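Clirnon Showroom Items - README

Maintained by Dirk Lenz. Last revised in October.

What this is

Clirnon is a list of bathroom fixtures, packing materials and loose items kept on the floor of a large display hall, with photos, notes on each item and a record of where it stood. It was put together so that people who work on room layouts, store planning or item recognition have something to look at besides finished catalog rooms. Catalog rooms are tidy. A hall where stock comes in and goes out has boxes standing next to bathtubs and cords on the floor.

The list has 190 entries. An entry is one item in one position. If a tub was moved to the other side of the hall, it has a second entry with the same item number and a new position code.

What is covered

Freestanding bathtubs, with notes on rim shape, outside color and overflow fitting.
Toilets and basins, both on display and waiting to be placed.
Cabinets and counters.
Cardboard boxes, full or empty, open or closed.
Seating: chairs and stools used in the hall.
Power strips, extension cords and plug adapters.
Floor drains and other fixed parts of the floor.

Wall tile samples were dropped after the first version. They are now in a separate list called Jastex, which uses the same position codes but has its own numbering. Faucets sold separately from a tub or basin were never included.

How entries are laid out

Each entry is one row in items.csv. The columns are:

item_id - four digits, never reused
type - one word from types.txt
color_out - outside color in plain words
color_in - inside color, if there is an inside
position - row letter and bay number
state - placed, waiting, boxed or unknown
near - item_ids of things within arm's reach
note - free text

Colors are written the way a person in the hall would say them. We did not use maker color names because two makers will call the same green by different names and a third will use one of those names for a gray. If the inside of a tub could not be seen from where the note was taken, color_in is left blank. Please don't read a blank as white.

The near column was filled in by hand. It is the slowest part of the work and also the part people ask for most. If A lists B, then B should list A. A few rows still fail this check, mostly boxes.

The hall

The ceiling is high and the lights are long tubes, so the polished floor picks up bright streaks in many of the photos. The floor has a drain in it that was given its own item_id, even though it can't be moved. Bathtubs, boxes and cords share the same stretch of floor, and people walk through while the hall is in use.

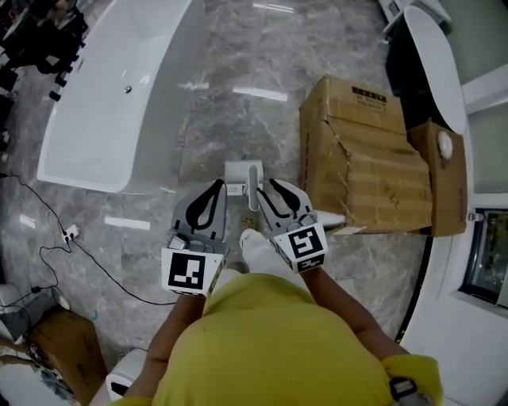
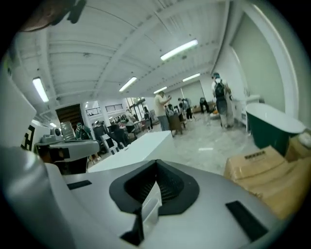 Position codes were chalked on the floor for the first pass and then replaced by a printed plan, plan_v2.pdf. The plan is to scale except for the recesses along the walls, which were measured by pacing. Row A starts at the entrance. Bays are numbered from left to right as you come in. Items standing across two bays get the code of the bay that holds the larger part of them.

Boxes

Boxes took more thought than the tubs did. A box is listed under its own item_id even when we know what is in it. The contents go in the note. A box with a torn or crushed flap is still "boxed" as long as the item is inside. Once the item is out, the box becomes its own thing with the state "unknown" until it is flattened, and then the row is closed. Stacked boxes each get a row, lower one first.

Printed text on boxes was copied only where it could be read without moving anything. Labels with customer names or addresses were skipped.

Cords and power strips

A cord is listed once, at the end where it meets the power strip. Its path over the floor is described in the note, for example "runs left behind tub, ends at adapter." We tried drawing the paths on the plan, but they changed too often.

Known problems

Chairs and stools on casters move all day. Treat their positions as good for the hour they were noted and no longer.

Toilets and basins get mixed up when only a rim shows. About 80 rows had to be checked again for this and other type errors. Where we still could not tell, type is set to "rim" and the note says so.

Items along the back wall have fewer notes than those near the entrance.

The Meesuk plan viewer shows row letters in lower case. This does no harm but will break a plain text match against items.csv.

Changes

Version 2: tile samples moved to Jastex, near column added, seating included, plan redrawn.
Version 1: tubs, toilets, basins and cabinets only.

Use

Free to use for planning, teaching and research. If you pass the list on, keep this file with it. Corrections go to Dirk Lenz through the Rorkar tracker, with the item_id in the subject line and one item per message.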